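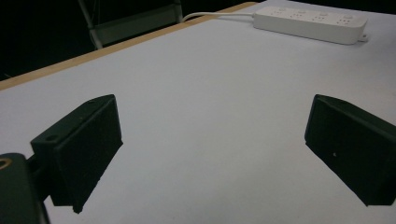
September, late morning, back room at Wevham

I have been putting off writing up the white table for long enough that Dalia asked me twice over coffee whether I meant to do it at all, so I am sitting down with the notebook before lunch and getting it all out in one go. The main question has been where the power should live. We tried it on the floor, and everybody who sat down kicked it, me more than most. We tried it under the top, which looked lovely and meant crawling about with a flashlight every time a charger had to be swapped. For now the white strip lies right on the tabletop, with its four sockets in a row facing up, and I have to say I have grown fond of it there. You can reach it without getting up, you can see at a glance what is plugged in, and it leaves the open stretch of white in front of you to work on. Margus says it looks like somebody forgot to put it away. He may be right, but he has used it every day since, so I am counting him as a supporter.

Table height

Measured the top at 705 mm from the floor at the door end, and then again at the window end, where it came out a hair lower. The floor slopes, which we all know, and I put a folded piece of card under the window leg as a stopgap. Rasmus has proper screw feet somewhere in the Zokotby crates and promised to look for them. If he doesn't find them I will order a set, and I would like it noted that I did ask first.

For sitting work the height is very comfortable. For standing work it's too low, and Shirley, who is the tallest of us by a good bit, had an aching back by the middle of the afternoon when she sorted the small hardware at it. I don't want to raise it, though. We have the tall bench along the wall for standing, and I'd like at least one surface in the building where a person can sit down with a mug and a pile of little parts and be happy for an hour.

Surface

I was nervous about white. The old table at Lill was a dark one and it forgave everything, pencil, coffee, the lot. What I have come round to is how easy it is to find things on this one. I dropped a tiny black washer on it last week and had it back between my fingers before I had finished grumbling, and on the old table I would have been patting around for it like someone who has lost their glasses. The matte finish helps too. With a shiny top the ceiling lights would be glaring back at you all day, and my eyes are not what they were.

It does show marks, of course. Notes on cleaning so far:

Plain warm water and a soft cloth takes off pencil and most finger marks. Do this first, always.

A drop of dish soap for anything greasy. Wipe again with clean water afterward or it dries streaky.

The citrus spray from the kitchen works but leaves a film that tape won't stick to. I found this out with a whole row of labels, which curled up and fell off overnight. Please don't use it on this table.

No scouring pads! I am looking at nobody in particular, Rasmus.

We bought a box of 100 lint-free wipes and they are in the drawer on the left. They are nice, and they go quickly if people use them for spilled tea, so please use the rag for tea.

The edge strip

The tan wooden edge is the part I worry about. It takes all the knocks, from chair backs and belt buckles and from the cart when it gets swung round the corner too fast, and if it starts to lift then water from the cleaning will get in under the white and we'll have a swollen top before spring. I went along it with a fingernail and found one spot near the corner where I could just feel a lip. Pressed wood glue into it with a bit of paper, clamped it with a scrap of board in between so as not to dent anything, and left it till the afternoon. Wiped off the squeeze-out with a damp rag. I can't feel the lip now, but I would like a second fingernail on it, so Sigita, if you're reading, please have a go.

The strip again, and its cord

The wandering is what I still have to solve. The strip has no fixing of any sort at the moment, and each time a stiff plug is pulled out it slides along with it. By the end of a busy day it has turned itself to point somewhere quite different. I don't want screws through the top. Dalia suggested removable hook tape, two short pieces, one toward each end, and I think that's the thing to try. I laid it out with a tape measure and the middle of the strip wants to be 94 cm from the front edge to be reachable for me and still out of Margus's way when he spreads his drawings. That is further back than it sounds, and Sigita's arms are shorter than mine, so I will have her try it before anything is stuck down.

The cord should go off the back and down the leg, with three clips. I have the clips. They're the gray ones from the Fonder order, a bit loose on this cord, but a turn of cloth tape round it fills them up nicely. Leave some slack at the top clip so that the strip can be lifted for wiping underneath, where the crumbs collect. (There should not be crumbs. There are always crumbs.)

One more thing on plugs. The big square chargers cover the neighboring outlet as well as their own, so two of them eat up the whole strip. Put them at the ends, please, and keep the middle for the slim ones. Nothing that heats goes on this strip at all, so no kettle, no glue gun and no hot air. Those belong on the wall outlets by the tall bench.

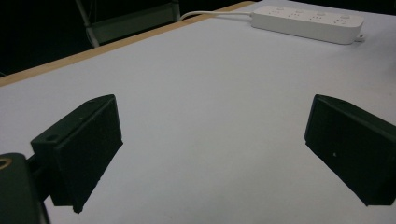 Still to do

Screw feet from Zokotby, or order new ones (Rasmus, then me).

Hook tape for the strip. Shirley is passing the hardware store and will pick some up. Get the wide kind.

Second check of the glued edge, Sigita.

Find a shallow tray for the tiny parts, something with a low lip and preferably a color other than white, so that it doesn't vanish into the table and get elbowed onto the floor. I have a blue baking tray at home that has seen better days and I'll bring it in if I remember.

Ask Margus whether he minds swapping sides, because the window light falls over my hand when I write from where I sit, and he is left-handed and would have it the right way round. I have asked him once already and he said "hm," which with Margus can go either way.

Lunch now. Will add the leg measurements in the margin once the card comes out.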